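The Quiet Work of the Pinball Restorer

A pinball machine from the electromechanical years contains no processor and no memory. Score, ball count and bonus are held in the physical position of stepper wheels, relays and cams. When one contact in the chain is dirty, the game forgets what it was doing. Restoring such a machine is mostly a matter of finding that contact.

Temitope Jibrin has worked on these games in a rented unit behind a tile shop for 11 years. Her current job is a Firora, a single-player cabinet that spent most of its life in a bowling alley. It arrived in December with a complete backglass, a warped apron and a score motor that would not stop turning.

She begins with the schematic. A typical drawing for a game of this period is over three feet wide and shows every switch in its resting state, with the game powered and the first ball waiting to be played. A restorer who reads the drawing with any other state in mind will chase faults that do not exist.

Coils come next. A coil has two properties that matter on the bench: resistance and travel. Resistance is read with a meter across the lugs, after one lead has been lifted so that the rest of the circuit does not affect the result. Travel is set by the plunger, the stop and the return spring. A mushroomed plunger tip will bind in its sleeve long before the winding fails.
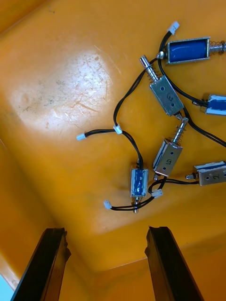 Small push-pull solenoids with their leads, in an orange bin.

Flipper coils are a separate case. Each has two windings in series. The low-resistance winding supplies the stroke, and an end-of-stroke switch then opens to bring in the high-resistance winding, which holds the bat up at low current. If the switch fails closed, the power winding stays energized and can burn within a minute of a player cradling the ball. Jibrin replaces these switches on every game she takes in.

Parts supply is uneven. Sleeves, rubber rings and lamps are made new. Score reels are not, and the usual source is a donor cabinet. Abenezer Gebreyes breaks down water-damaged machines for this purpose and keeps a ledger of what he removes. It stands at 2,188 entries, sorted by maker and then by assembly. A Zusotow reel unit in good order sells for 30 dollars. The wiper disc alone, if unworn, brings nearly as much.

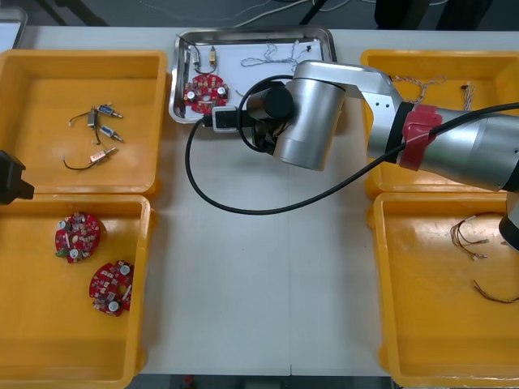 Should relay contacts be sanded?
Sandpaper removes the plating and leaves a rough surface that pits faster. Use a flexstone file on tungsten points and a strip of plain card on silver ones, then reset the gap.

Playfield work takes the most hours. The Firora had worn to bare wood in a ring around each pop bumper. Jibrin seals the wood, levels it with clear coat, and mixes acrylics against a sample of original paint taken from under a plastic shield, where light has not reached. She lets the final coat cure for a full month before any hardware goes back on.

The score motor fault took one Wednesday. A carry-over switch on the third cam had been bent by an earlier repair and was closing again as the motor came home. The blade was adjusted to a gap of one thirty-second of an inch. The motor has stopped in the correct position on every test since. 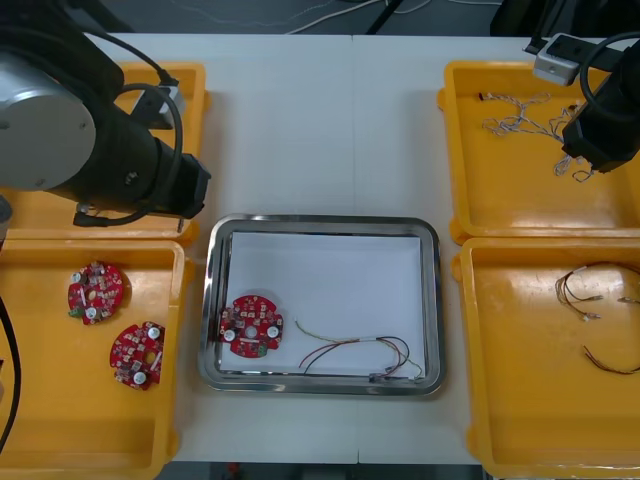 What a Restoration Costs

A full rebuild of a single-player game can take up to 840 hours when the cabinet art must be cut and sprayed again. Few owners pay for that. Most ask for a shop job: playfield stripped and cleaned, coil sleeves changed, steppers washed and relubricated, every switch adjusted. Jibrin quotes this at a flat rate and bills score reels separately.

Resale does not follow effort closely. A common title with excellent mechanics sells for less than a Després with a faded cabinet, as fewer of the latter were shipped. Backglass condition has the largest effect on price. Flaking ink can be stabilized with a clear spray, but lost areas cannot be replaced without showing under the lamps.

The next machine in line is a Jinonden two-player with a seized ball-count unit. The grease in the ratchet has hardened to the consistency of varnish. It will soak in solvent overnight, and the unit will be taken apart on the bench in the morning.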